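1/ Some notes from our test bench in Prerkley, where the arm puts phones on a charging dock and takes them off again. In March we had a fault that cost us a lot of sleep. I write it down for people who do similar work.

2/ The job is simple. Pick up the phone, bring the port over the plug, go down, wait, lift, repeat. We were at cycle 905 when the arm pushed too hard and bent a plug. The software reported a good insertion.

3/ First we blamed the vision. Duarte Quintela spent one long evening with the pictures from that cycle and the position was fine. So it was the force reading.

4/ The force sensor sets its zero at the start of each shift. If a cable pulls on the wrist at that moment, the zero is wrong for the whole shift. Ours was wrong by 22 newtons. The limit was there, but it was looking at a false number.

5/ What worried me more: Tiago Carvalho had his hand near the dock 10 minutes before. The same false number was used for the contact stop. We closed the cell the same afternoon and wrote a report to our safety person in Atidthorpe.

6/ Now we set the zero before every insertion, with the arm still and away from the dock. If two readings in a row do not agree, the arm stops and waits for a person. The cables are also tied again, with more slack at the wrist.

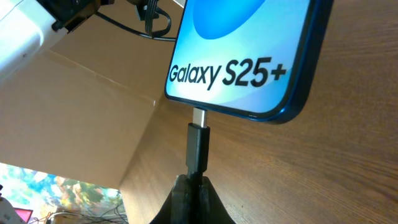

7/ Does the new zero make the cycle slower?
It adds 3 seconds to each cycle, and we accept that.

8/ We did 129 cycles with the new routine before we opened the cell for normal work. Next I want to check the second arm, it has the same cable path.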